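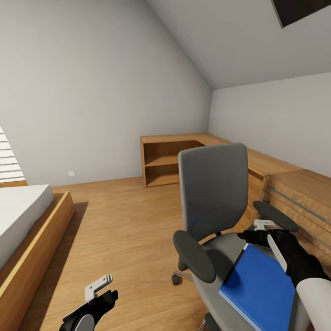 How much should a small outfit set aside for its first pair of arms?

Whatever the quote says, plus the cost of everything the quote assumes you already own.

I wrote that on the back of the Igwe quote and stuck it to the fridge, where it stayed until the landlord's magnet gave up. I run Prammont, a business that tidies holiday rentals between guests. We had a van, a decent vacuum and a bank balance I checked the way other people check the oven. What we wanted was a pair of arms that could put a bedroom back together while we did the bathrooms.

Igwe wanted more than we'd made all year. Trindden would lease us the same reach for $462 a month, with the grippers thrown in and the mounting plate very much not thrown in. I asked what the mounting plate was worth and the fellow on the phone said, cheerfully, "Oh, $500 or so by the time it gets to you," and then I could hear him eating something crunchy.

So I did what I always do, which is make a spreadsheet and give each column a colour. Green for things we had, yellow for things we could borrow from my brother-in-law, red for the rest. By midnight it looked like a tomato with a bit of leaf on it.

The trial was what got me through. Trindden let you run your jobs in simulation before you signed, and I'd built our fussiest rental - the attic one, sloped ceiling, bed down one side, desk tucked into the corner - and spent my evenings with a cup of tea watching a blue book or binder get fetched off an office chair. I must have run it until the tea went cold more times than I'd like to admit. My partner would wander past, look over my shoulder and ask if they'd paid the rent yet.

"It's planning," I'd say.

"It's telly," my partner would say, and sit down to watch too!

We argued about that book, you know. I thought it belonged on the shelf by the desk. My partner said guests never look on shelves, they look on the bed, and if we were going to spend $462 a month on putting things away we ought to agree where away was. Fair enough. I added a row to the spreadsheet called Decisions and coloured it red.

Then the van's clutch went, up the mountain road with no phone signal, and I sat on the guardrail tapping out a message on the Zoleo while the light went a lovely apricot colour over the valley. The tow came first, then the bill, and the bill ate the deposit and most of the mounting plate. I rang Trindden the next morning to tell them we'd have to wait.

"How long?" said the crunchy fellow. (Toast, I think.)

"10 months. Maybe less if it's a good ski season."

He said he'd hold the price until August and leave the trial running, if I liked. I said I would like that. Then I went out and did 2 bedrooms by hand, and in the second one there was a paperback face down on the chair, and I stood there holding it for a good minute trying to work out where it went.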